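Charge for the Bin, Not the Household
Teodor Vlad

The Stivham district council will decide in March whether to keep its flat waste fee or move to a charge based on container size and pickup frequency. I think it should move, and I think the version now on the table is the wrong one.

The flat fee has one merit, which is that it is cheap to run. Every address pays the same amount on the water bill. A retired couple who set out half a bag a week pay what a house of six pays. The fee carries no information about what it costs to haul and bury a ton of anything, so no household has a reason to respond to it.

The proposal from Reltis, the district's hauler, would put a tag on every cart and bill by weight. The trucks would need scales on the lift arms, and the scales would need to be certified for trade. Weight billing is precise on paper. In practice it has two weaknesses. Scales on a moving truck drift and need frequent calibration, and the largest part of household weight is food, much of which is water. A resident who cuts plastic film to zero would see almost no change in the bill.

What volume does better

Billing by cart size needs no scale. A household picks a small, medium or large cart and pays accordingly. The monthly bill is known in advance, which matters to people on fixed incomes, and the hauler can forecast its revenue. Lungu, the next district down the valley, went this way with three cart sizes and a swap window twice a year.

The usual objection is compaction. People stand on the bag, and the same waste goes into a smaller cart. This happens, and the cost model should include it. It does not undo the case. A compacted small cart still takes less space at the curb and less time at the lift than a loose large one.

The second objection is illegal dumping. Lungu logged 943 dumping reports in its first year under the new fees. That number has been repeated at every meeting here, usually without the fact that Lungu opened a phone line for such reports in the same month. Counts before and after a new reporting channel cannot be compared. I would want the tonnage collected from roadsides, and so far I have not seen it.

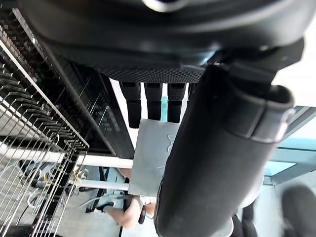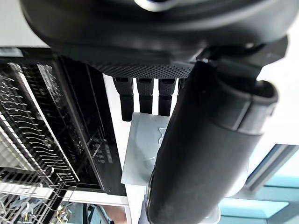
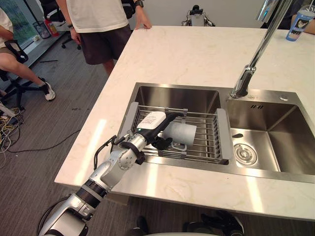 Food waste should be settled first

Neither fee works well while food goes in the same cart as everything else. It is heavy, it smells, and it is the reason weekly pickup of mixed waste cannot be dropped. The Grarkent compost yard has a permit for more food waste than it receives. A separate weekly food pickup, with mixed waste moved to every other week, would use that capacity and cut truck miles on the mixed route.

A pilot of 500 homes would be enough to test this, provided it includes at least 200 apartments. Pilots that cover only detached houses tell us about detached houses. Apartment buildings share containers, and a shared container weakens any price signal – the tenant who sorts carefully pays the same as the one who does not. Keys or cards on shared containers help, at a cost that belongs in the budget from the start.

The order I would ask for is food pickup first, cart sizes second, and no scales until someone can show what they would add. The draft ordinance has the scales in section 3 and leaves food waste to a later study. Those two items should trade places before the vote.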